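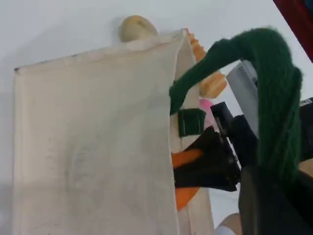 Home | About | Meetings | Minutes | Contact

Storkarstead Toy and Textile Library
Minutes of the Collections Meeting, March 2023

1. Minutes of the previous meeting
The minutes were approved with one correction. The storage room rental should have been recorded as $127.

2. Sorting of soft goods
The meeting received a report on the sorting of donated fabric, yarn and small toys. Mixed boxes have been slow to process, as loose yarn catches on straps and on the smaller pieces. It was agreed that:
— yarn and knitted cord will be wound and tied before being placed in any box;
— cloth items with straps or tabs will be folded with the strap on the outside;
— ringed and stacking toys will be kept in a separate bin from fabric.

3. Cleaning of pale cloth
Members discussed whether cream and off-white pieces with light marks should be withdrawn from lending. The view of the meeting was that faint marks do not make an item unfit for loan. Pieces will be washed once and then assessed. Any item still heavily stained will go to the craft box.

4. Storage
Two quotations for lidded bins were considered. Zondari offered 100 bins at $400, delivery included. Sesamell offered a lower price per bin but could not confirm a delivery date. The Zondari quotation was accepted. The four shelves nearest the door will be cleared before the bins arrive.

5. Labels
The present paper labels come off in the wash. Samples of sewn labels from Rostami were passed around and the larger size was preferred. A decision was deferred until the price is known.

6. Loans
Late returns remain a concern — chiefly sets that come back with a piece missing. A contents card will be placed in every set. No fines will be introduced at present.

7. Other business
A request to lend knitted items to the Storkarstead playgroup was approved for one season, to be reviewed in October.

There being no further business, the meeting was closed.

Recent items
Opening hours for spring
How to donate fabric and yarn
Loan rules for toy sets
Minutes archive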